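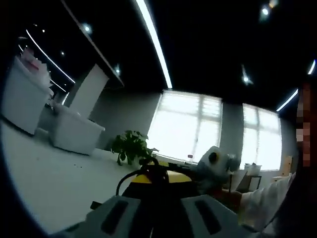
2 min read

Labelling cables before an office move

Label every cable at both ends before anything is unplugged. A cable marked at one end only has to be traced by hand at the new desk.

What you need

Wrap-around labels, a fine permanent marker, sealable bags and a spreadsheet. The Limoto labels used at Flandside come in rolls of 500. Each cable takes two.

Numbering

Use a desk code, a dash and a cable number, for example F12-03. Do not put the device name on the label, as devices get swapped. Keep it in the spreadsheet, with one row per cable and columns for code, cable type, length, device and port.

Applying the labels

1. Shut down the equipment and switch off at the wall.
2. Wipe the cable with a dry cloth.
3. Fix the label 5 cm from the plug, printed side out.
4. Wrap the clear tail over the writing and press for a few seconds.
5. Repeat at the other end with the same code.
6. Fill in the row before starting the next cable.

Black cables in a tangle should be labelled where they lie and separated afterwards.

Packing

Coil each cable loosely and bag by desk code. Power leads go in a separate bag. The Lindari floor had 1,460 cables on its sheet, and sorting by desk code kept each crate to a single row of desks.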